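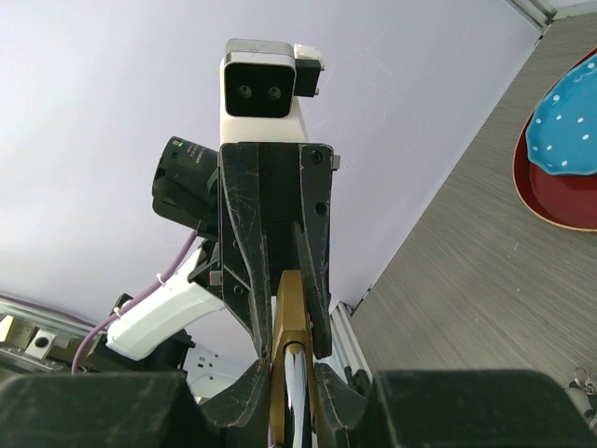 Gold-coloured finish, slightly worn, and the chrome still nice and shiny.

Home Projects Reports Funding Contact

Pudasley Padlock Reuse: second progress report
March
By Yareli Cortés, for Wagner Leite at the Manríquez fund

Hello Wagner, and thank you for being so patient with me over the last report (the one with two page fours). I've tried to stick to your headings this time, but I've put the money in the middle where it fits better.

Where we've got to

We now have 670 padlocks in the building! When I wrote the application I thought we might see half that by summer, so the shelves are fuller than planned and I've had to borrow two crates from the bike workshop next door. Most of the new ones came from the old leisure centre lockers when they went over to coin locks, plus a carrier bag from the allotments and a biscuit tin that was left on the step with a note saying "sorry".

Of those, 258 have been matched to a key that really does open them and are tagged and ready to go out. The matching is slow work but I do love it. You get an eye for it after a while – the little brass ones nearly all take the same sort of flat key, and you can rule out half a tin just by looking at the keyway. Cyrill Hämmerli has started laying the small locks out in short rows with the likely keys beside them, and we get through a lot more in a morning that way than we did tipping everything into a bowl.

The orange ones deserve a mention. You asked on the phone why we were so keen on coloured locks and I don't think I gave you a proper answer. People lose a plain lock on a shared rack, or try their key in somebody else's and bend it. Give them an orange one and they walk straight to it. The allotment people have asked for orange or nothing. We haven't got many, so they're going to sites with more than one gate first.

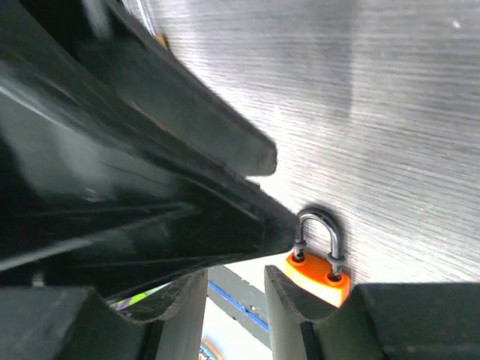 The other thing we've changed is how we check a lock before it's tagged. We used to look at the body first and the shackle second, and I think we were being swayed by shiny paint. Now it's shackle first: open it, turn it, close it, give it a proper tug, and only then look at the rest. Collars get a wipe and a look with the torch, because that's where grit likes to sit. Scratches on the body don't bother us at all. If it opens and shuts properly three times in a row with its own key it gets a tag, and if it sticks on any of them it goes in the graphite tub for another day.

I was a bit worried that three goes was overdoing it. Maricruz Tapia was all for one! But we had four locks come back from the scout hut in the autumn that had passed on a single try, and none have come back under the new way of doing it, so three it is.

Money

We have spent £1504 of the grant up to the end of last month. The biggest part went on the bench, the vice and the lighting, all bought from Prulter, who knocked off the delivery when I rang and asked nicely. After that it's key blanks, tags, graphite powder and the rent on the cupboard. I've not touched the travel line at all and would like to move it across to key blanks if you're happy with that. Could you let me know by email? I need it in writing before I order.

The only thing over budget is the tags. I bought card ones first to save a bit and they went soggy in the allotment sheds, so we paid twice. My fault, and lesson learned.

Where the locks are going

So far 16 places have had a set from us, mostly sheds, bike racks and one very grateful steel band with a lock-up full of drums. Each set goes with a spare key in an envelope and a sheet saying which key fits what. Apostolos Makris rewrote the sheet in February and cut it to one side of A4, and I've had far fewer phone calls as a result.

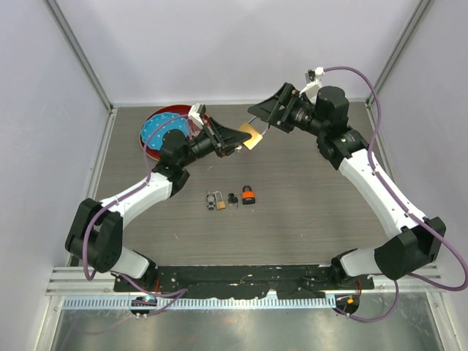 A brass padlock with a silver shackle in hand, and on the table: two small ones, a black key and an orange lock with a black shackle.

What hasn't gone so well

Combination locks. I said in the application we'd take them, and I wish I hadn't. Without the number they take ages and quite a few never open, so they're sitting in a crate looking at me. I'd like to stop accepting them from April and offer what we have to the Zasia locksmithing class, who have said they'd enjoy the practice.

We also still haven't got the drop-in going. I wanted people to be able to bring a stuck lock along at half past ten and have a cup of tea while we looked at it, but the front room has been double-booked every time I've tried. I've now asked for the side room instead, which is colder but has a better table.

Next few months

Keep matching, mainly. I'd like the leisure centre lot finished before more come in, and I want all the loose keys sorted by length and hung up where we can see them. Cyrill is making a board with hooks. There's a second batch promised from the school lockers, and I've asked them, very politely, to leave the keys in.

If you fancy visiting, mornings are best, and please bring any odd keys from the drawer at home.

Last updated: March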